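How to mark out a grid with masking tape (and get it square)

25 Jan 2023

I've been putting off writing this one because it sounds so daft. It's tape. You stick it down. But I laid out a practice grid on the spare room floor over the Christmas break and got it wrong twice, so I think there's a page's worth in it!

What you'll need: a roll of low-tack tape, a long tape measure, a pencil, a straight bit of wood, and paper if you don't want to stick anything to the floor itself. I used brown parcel paper from Zostow, which comes in big rolls and lies fairly flat if you leave it overnight with books on the corners.

Start with one long line. Don't start in a corner of the room, whatever you do. My corners are nowhere near square (it's an old house) and my first grid came out looking like a kite. Pick the longest side of your paper and run a pencil line along it using the wood as a ruler.

Now for the right angle. Measure 3 along your line and 4 up from the same point, and the distance between the two ends should be 5. I work in feet for this bit, but any unit will do. If it comes out long, swing the upright in a touch and measure again. My friend Siiri Ruotsalainen showed me this when we did her patio, and I've used it for everything from shelves to a quilt.

Mark off your spacing along both edges, 20 cm in my case. Measure every mark from the same end — if you go from one mark to the next, the little errors pile up, and by the far side mine was 13 mm out.

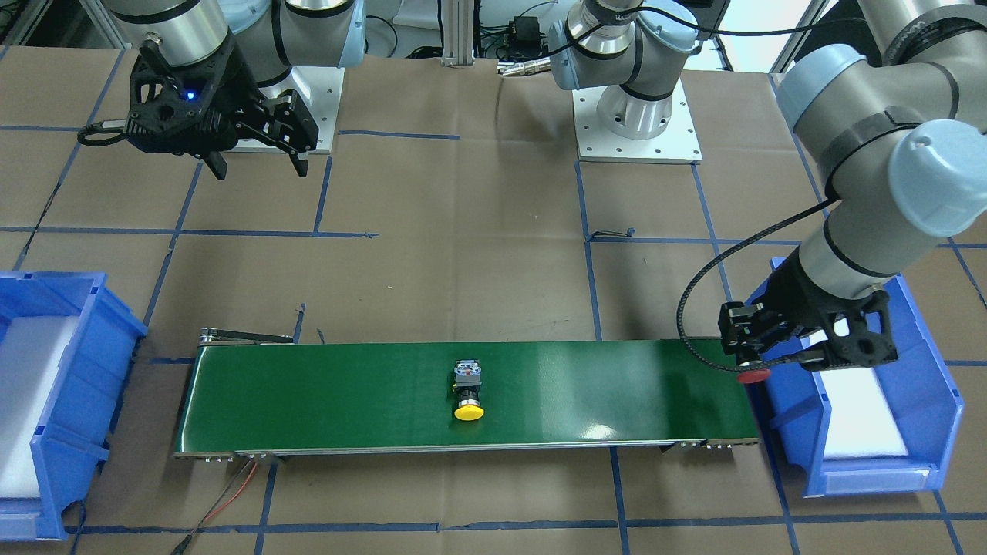

Blue tape lines on brown paper, with a green conveyor belt across them.

Lay all the tape in one direction first, then go back and do the crossing lines. Pull off a length a bit longer than you need, stick one end, hold it taut just above the paper and lower it onto the marks. Only press it down once you're happy. If you rub as you go it stretches, and stretched tape creeps back and wrinkles.

Decide now which side of the tape is your real line. I always use the left edge and the bottom edge, and I write that in pencil in the corner so I don't forget.

To check the whole thing, measure both diagonals. They should match. Mine were 4 mm apart on the third go and I left it at that.

When you take it up, peel slowly and keep the tape folded back low over itself. Next time I'll be doing circles, so find some string.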